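Casual Sorters and Shop Floor Assistants — Illik Clothing Reuse, Baven

Illik runs a clothing and household textile reuse service with a sorting room and shop in Baven and a smaller shop in Lirnent. We take in donated clothes, bedding, curtains and fabric offcuts, sort them by hand, and sell or pass on what can still be used. We are hiring for the winter season and have positions for casual sorters and for shop floor assistants.

Both roles start in June. Hours are offered on a casual basis to begin with. Part-time contracts will be considered after the first three months if there is enough work to support them.

About the work

Most of our stock arrives in bags through the donation door on the side of the building. In the last financial year the Baven site took in 3,135 bags, with the heaviest weeks falling after the school holidays and at the change of season. Bags are weighed, opened and tipped out onto the sorting benches. Each item is then checked and put into one of the grades we use.

Grade A goes to the shop. Grade B goes to our bulk rail, where everything is one price. Grade C is cut down for cleaning cloths or sold by weight to the Cirillo upholstery workshop, which uses it for stuffing. Anything mouldy or badly soiled goes to waste.

Sorters need to make these decisions fairly quickly, but we would sooner have an item checked properly than rushed. You will look at seams, hems, cuffs, underarms and zips, and feel for thin patches and pilling. Lightweight fabrics such as scarves, blouses and linings need to be opened out and held up before they are graded. A small hole or mark is easy to miss when the cloth is bunched up. 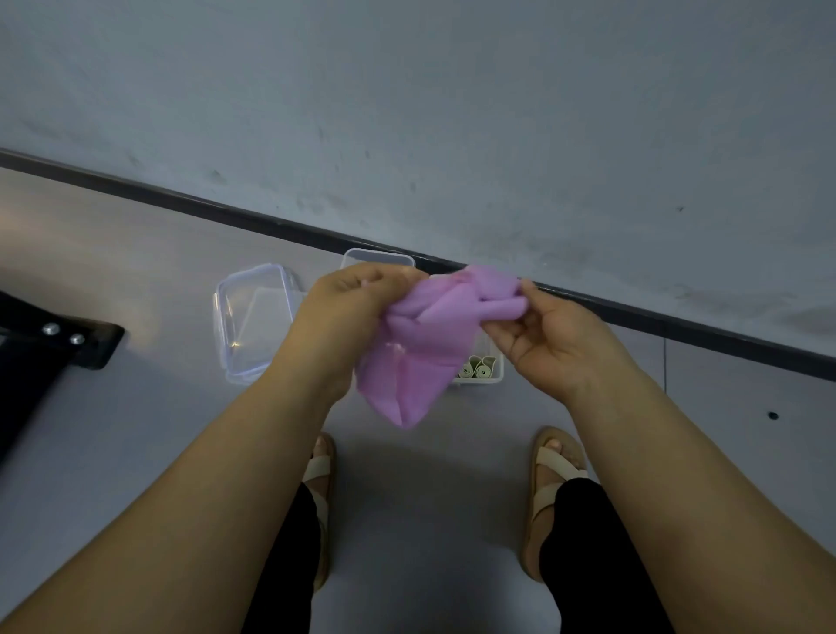
Casual Sorter

— Opening, checking and grading donated textiles
— Matching sets (sheets with pillowcases, suit jackets with trousers)
— Folding and bagging by grade, and labelling bags with the date and grade
— Sweeping and wiping down benches at the end of each shift

Shifts are four or five hours, mornings or afternoons, Monday to Friday. The work is done standing up. Bags can weigh up to 12 kilograms and there is a trolley for moving them. You do not need experience. Some knowledge of fabrics is useful, and we will teach you the rest.

Shop Floor Assistant

— Serving customers and using the till
— Putting out new stock and keeping the rails in size order
— Pricing from our standard list
— Taking donations at the door when the sorting room is closed

This role includes Saturdays. You should be comfortable handling cash and talking to people, including customers who would like a lower price. Previous retail work is an advantage. Most shifts are in Baven, with occasional cover at Lirnent, which is on the 292 bus route. We pay travel time between the two sites if you are asked to move during a shift.

Pay and conditions

Both roles are paid at the adult casual rate under the award that applies, plus superannuation. Staff get a discount on shop purchases and may buy from new stock once it has been on the floor for 2 days. Gloves, masks and aprons are supplied. Benches have been spaced out and hand sanitiser is kept at both doors. Please do not come in if you are unwell.

You must have the right to work in Australia. Sorters must be 16 or over and shop staff 18 or over.

How to apply

Send a short letter or email telling us which role you want, the days you can work and any jobs or unpaid work you have done that you think is relevant. A resumé is welcome but you don't have to send one. You can also leave an application at the Baven counter during shop hours.

Applications close on Jun 7, 2020. We will ring people we would like to meet during the following week. The interview takes half an hour and includes a short turn at the sorting bench, so wear closed shoes and clothes you can move in.

Contact: Illik Clothing Reuse, 109 Station Street, Baven | © Illik 2020 | Back to top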